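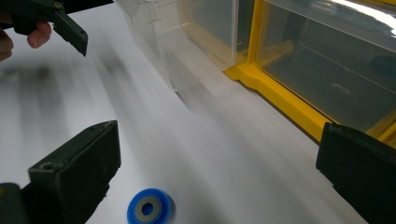

Fig. 6-1. Pair of fingers on the tool, blue spool in the gap.

Docs > Balunura Hand Tools > Setup Guide > 6. Comparing Fingers

6.2 Pick test with small parts

Use this test to compare two sets of fingers on the same handle, or two handles fitted with the same fingers. It takes one person and a flat white work surface. Do the calibration in 6.1 first. If you skipped it, the width readings in the log will be off and the two sets can't be compared.

You will need:
the Sirna handle with its camera fitted
both sets of fingers
one spool or a similar small round part
a clear drawer or bin

1. Wipe the inner faces of both fingers with a dry cloth. Worn corners are fine. Replace a finger if the inner face is cracked.

2. Fit the first set. Tighten the screws by hand until snug, then a quarter turn more.

3. Place the bin to one side and the spool out in the open, flat side down.

4. Open the fingers fully and check the camera view. Both tips must show, one on each side, with the surface clear between them.

5. Start a recording in Plallasau. Wait for the tone.

6. Approach from low down, close on the rim of the spool, lift it, and set it in the bin. Take the spool out by hand and put it back on the surface.

7. Do 200 picks with the first set, then change fingers and do 200 with the second. Keep the lamp where it is for both runs.

Caution: Keep your free hand away from the fingers while they close. The spring is strong enough to pinch.

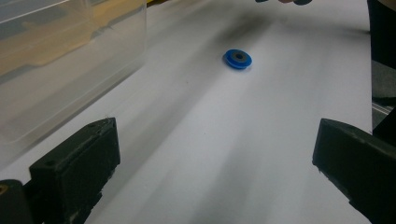 Duván Chambi wrote in to say that step 6 should give a starting distance, as his first set scored better only when he began farther back and had time to line up. We haven't set a fixed distance. Pick one that suits your table, write it on the run sheet, and use it for both sets.

6.3 Reading the results

Open the run in Plallasau and choose Compare. A full test makes a log of roughly 4,000 lines. The two columns to look at are Missed and Slipped. A miss means the fingers closed on nothing. A slip means the part was lifted and then dropped.

Note: Fast hand movement blurs the video. The Maluleke tracker can cope with some blur, but if it loses the tips it marks the pick as Void – repeat any void picks at the end of the run.

If the misses are mostly on one side, go back to step 2 and check that the fingers sit level. If they do, set the exposure to 725 and repeat ten picks before you start over. 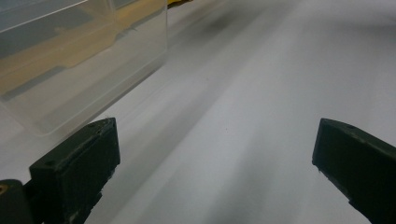

Fig. 6-3. Fingers open, nothing held.

Save both runs under the same test name. Go on to 6.4 to change the pads.

Last updated: April
3 comments | 11 shares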